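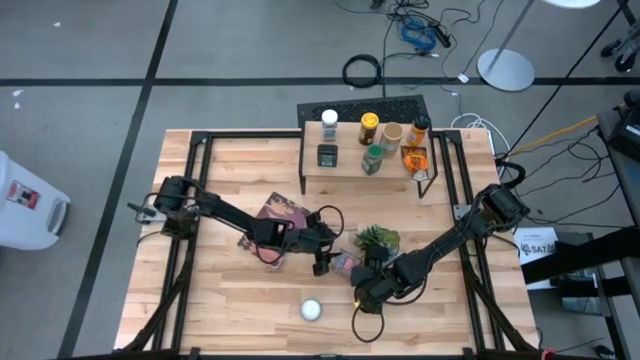

Fitting a raised condiment shelf to a butcher-block worktable

Last revised 27 February 2025

Applies to: solid wood worktables with a strip-laminated (butcher-block) top, used for food preparation. The method is the same for beech, birch and oak. It does not apply to veneered tops, which need a different fixing.

A raised shelf at the back of the table takes the bottles and jars off the working surface and leaves the wood under them accessible for wiping. The shelf here is a short wooden board on thin metal legs, placed centrally against the back edge. It carries seven items. A longer shelf is possible but will need a middle leg.

Parts

Shelf board, solid wood, 600 mm long. The worked example uses an offcut board, planed on both faces.
Metal legs, one pair, Arcombe flat-foot pattern, with screws.
Food-safe oil, Tekberg or similar.
Self-adhesive felt or cork for the feet, if the shelf is to be left unfixed.

Tools

Tape measure and square
Drill with a 3 mm bit and a depth stop
Screwdriver
Sanding block, medium and fine paper
Two lint-free cloths
Pencil

Choosing the height

Shelf height is set by what goes underneath. If nothing will be stored below, keep the shelf low, with enough room for a hand and a cloth. If flat items such as boards or trays are to slide under it, measure the thickest and add a finger's width.

Check the upper clearance too. Any bar, rail or wall cupboard over the back of the table limits the height of bottle you can lift straight up. Stand the tallest bottle on a stack of books at the intended height and lift it off before committing to a leg length.

Preparing the board

1. Cut the board to length and check the ends for square.

2. Sand both faces along the grain, medium paper first, then fine. Take the sharp edge off all four sides. Leave the underside of the ends flat where the leg plates will sit.

3. Wipe off the dust with a barely damp cloth and allow the board to dry fully. The damp cloth raises the grain slightly. Go over it once more with the fine paper.

4. Apply oil to all faces, including the underside and the end grain. Leave it for the time stated on the tin, then wipe off the surplus. End grain will take more oil than the faces and should be coated again while it still looks dull.

5. Lay oily cloths out flat, outdoors, until they have dried hard. Do not leave them folded or screwed up in a bin. They can catch fire without a flame.

Fixing the legs

6. Turn the board face down on a clean blanket. Set each leg plate 5 mm in from the end of the board and square to the back edge.

7. Mark the screw holes through the plate. Set the depth stop so that the bit cannot come through the upper face, then drill the pilot holes.

8. Drive the screws by hand. A powered driver will strip the thread in softer boards. Tighten each screw in turn until the plate stops moving, then give all of them a final quarter turn.

9. Stand the shelf on the table and press on each corner. If it rocks, loosen the screws on one leg, let it settle on the tabletop and tighten again. If it still rocks, the tabletop is out of flat at that point. Pack the short foot with cork.

Positioning on the table

10. Set the shelf at the centre of the back edge, parallel to it. Central placing keeps it equally reachable from both ends of the table and leaves both rear corners clear.

11. Decide whether to fix it. A loose shelf on felt or cork is adequate for a table that stays put. A table on castors should have the shelf screwed down through the feet.

12. If screwing down, leave the holes in the feet slightly oversize and use a washer under each screw head. A solid top moves across its width with the seasons, and a tight fixing can open a glue line.

Loading the shelf

Tall bottles go at the back, short containers in front of them. A clear bottle with a squat tub directly in front of it works well, as the contents of the bottle can still be checked over the lid of the tub.

Small spice bottles should stand at the front, in the gap between two larger jars, with the label facing the user.

Keep lids of different colours next to each other where possible. A dark bottle with a yellow lid, a jar with a tan lid and a spice bottle with a green cap can be told apart quickly, even when the labels are turned away.

Packets and bags have no fixed shape and will slide. Lay them flat near one leg, with the open end folded under. If more than one packet is kept out, use a small tray such as the Zakero 330.

Do not fill the shelf completely. Leave a gap wide enough to put a bottle back without moving its neighbours.

Maintenance

Wipe the base of oil and sauce bottles before returning them. Rings left on oiled wood darken and have to be sanded out.

Lift everything off once a week, wipe the board and the tabletop beneath it, and dry both. Standing water at the feet will mark a light-coloured top, and plain steel legs will leave a black stain that goes some way into the wood.

Re-oil the shelf when water no longer beads on it. The tabletop will usually need oil sooner than the shelf, particularly along the front edge. Remove a loose shelf before oiling the top and leave it off until the surface is dry to the touch.

Check the leg screws after the first month and retighten by hand if needed.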